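Ticket 394: Desktop won't show a picture, fans spin, no beeps
Opened by: Jomar Estrella
Status: waiting on parts

Entry 1, Monday morning

Okay, so this is the old tower from the front office, the one Hjørdis uses for the Kulum invoices. She pressed the power button, the fans came up and the monitor just sat there saying no signal. I tried a second cable and a second monitor (the good one from Theerawat's desk, sorry!) and got the same black screen both times. It did this once in January too and then fixed itself, so I never wrote it up. My bad.

Holger's advice was to strip it down to the basics and put things back one at a time, so the side came off and the case went down flat on the bench. The drive is out and standing in its blue caddy, and I've got a memory module and a CPU sitting in the gray tray next to the case where they can't roll off. The green card with the black heatsink is the one I really want to know about, so that's where I'm at.

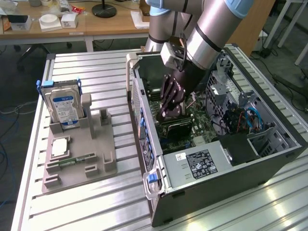
Entry 2, after lunch

Tried the board with the card out and the monitor on the onboard port. We have a picture! It came up 2 times in a row, then I put the card back and it went black again. Cleaned the contacts, tried once more, still black. So I'm blaming the card, and I'm pretty happy about it, I was dreading a new motherboard.

Gøran found a replacement at Van Wijk for 420 kroner and they say around 16 days, ugh. Hjørdis can run on the onboard port until then, she only needs the one screen.

Still to do: drive back in, tidy the wiring by the drive cage, side panel on, and label the old card BAD before it ends up back in the spares drawer.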